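Skillness Workshop Help
Home Tickets Parts Guides Contact
2 min read

Ticket 1433: office tower shuts down a few seconds after power on
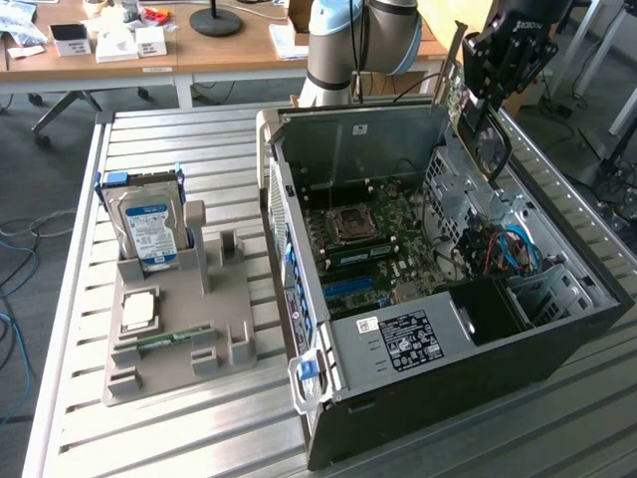

The fault was reported in June on one of the Hutsuliak office towers. Power button pressed, fans spin up, nothing on the monitor, then off again. An earlier ticket, 1396, had the same fault on the same model and was closed after the memory was reseated, so we tried that first. No change. The machine then went on its side for a proper strip-down. The processor is out and lying in the parts tray with its silver side up, one green memory stick is in the groove just below it, and the hard disk is standing in the rear slot, still in its blue carrier. The other stick is in the board. The socket bracket has been left up for inspection.

Checks so far

Wall socket and lead: swapped, same result.
Power supply: tested on the bench meter, all lines within limits.
Socket: looked over with a torch and magnifier, no bent pins found.
Old paste: cleaned off. It had gone hard, which fits a machine with nearly 2000 hours on the clock since its last service.

Update, 14:20

Fresh paste ordered from Jidillow along with a spare cooler. Please don't close the bracket without the processor in place - the last one we had in got damaged that way.

Next steps

Refit the processor, start with one stick only, disk disconnected. If it stays on, add the second stick, then the disk. If it still cuts out, send the board to Zutberg for testing. They quoted 100 for the last one, return postage included.

Status: open, waiting on parts
Priority: normal

Back to tickets Previous Next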